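Hukavton walking reserve to open new river camp

The Hukavton Reserve Authority has approved a third overnight camp on the Carrasco River, completing a licensing process that began with the release of the reserve's revised management plan. The camp will be operated under a nine-year lease by Wemusska Trails, which already conducts guided walks in the northern section of the reserve.

Under the terms of the lease, the new camp may accommodate no more than nine guests at any time. Walking parties will be accompanied by a licensed guide and an armed ranger, and vehicles will be restricted to the existing service track. No permanent structures are permitted below the flood line, and all tented accommodation must be removed before the close of each dry season.

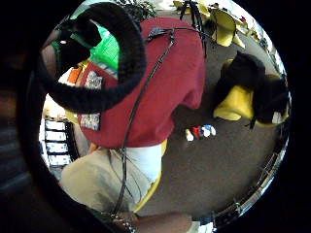
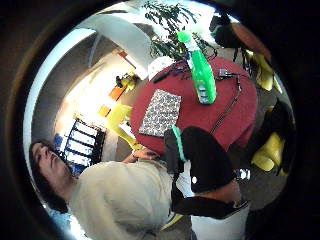

HUKAVTON, February – The Authority's director of visitor programmes, Custódio Gouveia, said the decision followed an extended period of consultation with neighbouring landholders and existing operators.

"The river section has long been recognised as suitable for small parties travelling on foot," Mr Gouveia said. "The conditions attached to this lease reflect the views put to us by those who live and work along the boundary, and the Authority will review them at the end of the third season."

The Authority received 406 written submissions on the draft proposal. Matters raised most frequently included the use of the ford at Flunby, the proximity of the camp to elephant crossing points, and the hours during which supply vehicles may enter the reserve. The ford will remain closed to tourist traffic, and deliveries to the camp are to be completed by 10 am.

The reserve recorded 3,837 visitor nights last year across its two existing camps. Bookings for walking itineraries were strongest in the cooler months, when grass cover is low and the river pools draw large numbers of buffalo and puku.

Wemusska Trails will offer itineraries of three nights or longer, with the option of combining the river camp and its northern base on foot. Children under 12 will not be accepted on walks. Conservation levies will be charged at the rate applying elsewhere in the reserve and collected by the operator at the time of booking.

Applications for seasonal guiding permits in the river section are open to holders of a current walking licence. Forms are available from the Authority's office at the Flunby gate.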